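Cloreck – Frequently Asked Questions

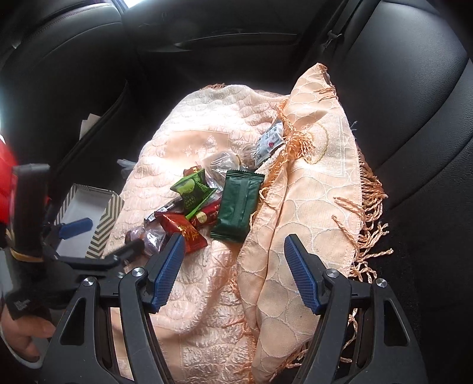
Cloreck is a webcomic about Damow, a courier who loses his license in the first chapter and has to keep delivering by any means he can. It is written by Colleen Fraser and drawn by Gearóid Mac Suibhne. Most of the story takes place inside one car, much of it on the back seat – a peach-pink cloth over dark upholstery, a pile of small wrapped things in the middle – and the folds are harder to draw than the faces. New pages go up twice a week in May and June and once a week the rest of the year.

How long is it?
There are 121 pages online. The first book ends at page 133, and the last page of it is due on 25th June.

Do I have to read it in order?
Yes. Chapter 2 can be read alone, but you won't know why Damow is avoiding his sister.

Who is Ó Dubhghaill?
The old man who hires Damow after the hearing. He only ever uses his last name. His first name comes up in the second book.

Is Sustent a real company?
No. Sustent is the delivery firm Damow used to work for. We checked that the name was free before we used it.

Is it suitable for kids?
We'd say 13 and up. There is some swearing and one car crash. Nobody dies in the first book.

Will there be a print edition?
Yes, a small one of some 100 copies. Orders open when the first book is finished. Readers on the mailing list get the link a day early.

Can I translate it?
Write to Colleen first. A Spanish version is already under way, so please don't start another one.

Can I post fan art?
Please do. Tag us and Gearóid will usually reply. Don't sell prints of it.

A page won't load. What should I do?
Refresh once, then send us the page number and the browser you use.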